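A thread on towels, and why I changed my mind about them

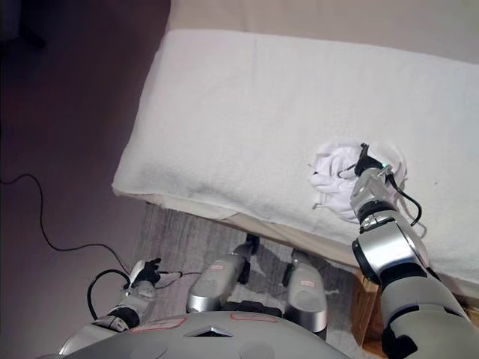 I rent one small room in Prurnby and give massages there, and for a long time I believed the towel is the least important thing in the room. I spent my money on the oil, on the lamp, on the music. Then I lay down on my own table for one hour to rest my back, and I understood what my clients feel with their face and their arms all this time. It is mostly towel. A white terry towel over the long padded surface, hanging down a little over the front side, with another white cloth bunched on top: this is most of my working day. So I want to write about it, in small pieces, between other things.

2/
First, the terry. It has those small loops, and the loops are the reason it feels soft and also the reason it catches everything. A ring, a broken nail, the hook of a bracelet. One pulled loop is not a tragedy. Do not pull it more! Cut it with small scissors close to the fabric and forget about it. I pulled one once, from curiosity, and I made a line as long as my hand.

3/
White or color? I had dark green in the beginning, because I was afraid of oil marks. The marks were there anyway, only I did not see them so well, and after some months the green towels had a smell like old nuts. With white I see early what needs more attention. I also can wash it hotter without worry about the color.

4/
But please be ready that white does not stay the white from the shop. It becomes cream, or a little gray, and each piece in its own speed. When you put a newer cloth on an older towel you see at once that they are two different whites. For some time this disturbed me very much. Now I keep the brightest ones for the face and the older ones for under the legs, and I sleep well.

5/
The oil question, because I get it most often. I use Castillo oil, the plain one without perfume. All oil goes into cotton and it does not want to leave. What helps me:
Wash the same evening, not after three days in a bag.
A small spoon of dish soap on the worst places, rub with fingers, wait 20 minutes.
Then the machine, hot, with normal powder, and not too full.
Smell it before drying. If it still smells of oil, wash again.

6/
The last line is the important one. When an oily towel goes in a hot dryer, the smell is baked inside. There is also a real danger. Cotton with old oil in it can heat up by itself when it lies warm in a pile, and it can start a fire. I did not believe this when my teacher said it, I thought it was a story for beginners. It is not a story. Let them cool completely, spread out, before you stack them.

7/
No fabric softener. I know, it smells like a meadow. But it leaves a film on the loops and then the towel slides over the water instead of drinking it. If yours are already like this, do two or three washes without any softener, and they come back slowly. Not the first day.

8/
Size. I bought my first set from the Jukia catalog, and I did not measure anything, I only looked at the photo. They were 100 by 200 centimeters, and my table is a little shorter than this. I was lucky. It gives me enough cloth to hang over and to push a bit under, so it does not walk away when the person turns around. If you buy, measure the thickness of the padding also, not only the top. People forget the sides.

9/
About this pushing under: do not make it tight like a hotel bed. A tight towel looks beautiful for one minute, then somebody sits on the edge and the whole thing comes up at the other end. I leave it loose and only turn the front edge under with my palm. It takes no time, and I can take it off with one movement after.

10/
What is under the towel. I have a cream fitted cover, soft cotton, and the towel goes on top of it. Some colleagues put a plastic layer in between. I tried, and it makes noise with every breath. Crr, crr. A client asked me if there was a candy paper somewhere. So, no plastic for me. I wash the cover more often instead.

11/
Folding. This is where I am strict, and I am not strict in many things. A cloth comes out of the basket like a ball and you want to put it directly on the shelf, because the next person is on the stairs. Don't. Take two corners, shake it once hard, and the folds from the machine open by themselves. If you can't find the corners, lift it from the middle and let it hang, and they will fall down and show themselves.

12/
Then in half, long side to long side, and pass your hand over it. Then in half again. Then in three parts, so the open edges go inside and only the round fold looks at you from the shelf. I learned the three parts from my grandmother's way with kitchen towels. She never explained it. I only remembered the shape of the pile and worked backward from it.

13/
I fold on the table itself. It has the right height for me and it is the only big clean surface I have. For my back this was a real change -- before, I did it on the chair, bent like a question mark, and in the evening I needed a massage more than my clients did.

14/
Somebody wrote me that ironing is better. For sheets, maybe. For terry never, the iron makes the loops flat and then you have paid for a soft towel and made it a hard one. Shake, smooth with the hand, finish.

15/
Drying outside against the machine. In summer I hang them in the yard, and they come back stiff like bread. I do not mind for my own shower, but for a face on a table it is too much. Ten minutes in the dryer on low after the line makes them friendly again. In November in Prurnby nothing dries outside, so there is no question to discuss.

16/
How many do you need? My answer is: more than you wish to buy. One on the table, one in the wash, one dry on the shelf, for every person you see in a day. I started with too few and I was running to the laundry place on Clanodstead with wet hair and a bag between clients. I do not recommend it. The woman there began to say good evening to me at noon.

17/
When is a towel finished? I hold it against the window. If I see light through the middle, it leaves the room. It can still be good for the floor, for the bicycle, for the neighbor's dog. Gray shadows which do not go away after the second wash are a different thing. I don't throw it for this, but I move it one place down, from face to legs, from legs to floor.

18/
A small thing which I like. Before each person I put my cheek on the towel for one second. If it scratches me, I change it. If it is cold, I switch on the little heater under the table for five minutes. It looks strange, I suppose, if someone opens the door at this moment. It happened once. We both said sorry.

19/
What I still do not know: how to keep the small face cloths together with each other. I have an odd number always, and there is always one inside a pillow cover or a sleeve. If you have a system, please write it to me. I tried a net bag for the washing machine and it works, but then they come out in a hard ball and need a lot of shaking.

20/
And for the person who asked about bamboo towels: I have touched them only in a shop. Very soft, also very expensive, and I do not know what they say to oil after 100 washes. If somebody uses them every day for work, I would be glad to read about it. Now I go back to folding, the pile for tomorrow is not ready.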